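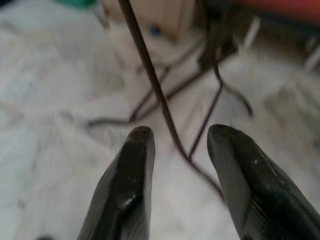 Fig. 1. Thin legs and crossbars, dark brown, with the joints near the upper center.

Week 5: Why splayed legs stand up

I love this topic, so bring questions! A folding stand is mostly air, and yet it can hold up a surprising load. Look at how the legs in Fig. 1 spread outward, then find the places where the thin members cross. Those crossings are where we'll spend most of Tuesday.

Terms to know: footprint, crossbar, pivot, center of gravity.

To do before lab (30 minutes, groups of 2): sketch a stand you have at home, open and folded, and mark every pivot. Then read the Gaber handout up to the section on tipping. It's a great one!

Driss Erraji, Likholm workshop course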